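The Plirnitz arm stopped dead again on April 24, 2019, 257 tidy-ups into a promised 600. Gripper fault, said the screen. Raluca Dobre blames the firmware – I blame whoever wrote "fault-free" in the brochure.
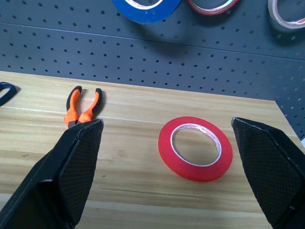
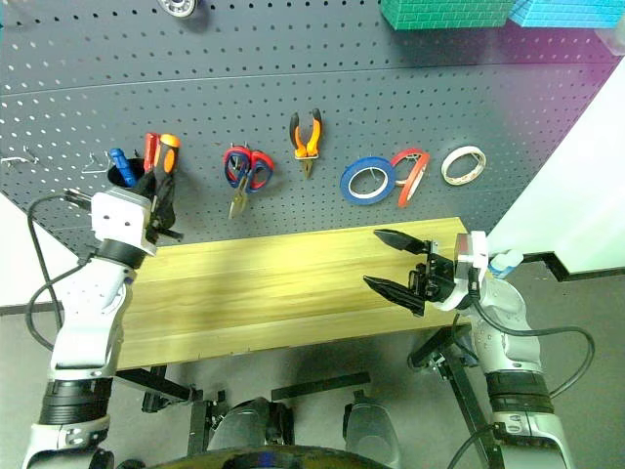

Tape, pliers and pegboard, from the wrist and from the head.

Support suggested a restart. We've done 3 now and the same code comes back. A fix is due in May, apparently. I'll believe it when I see it.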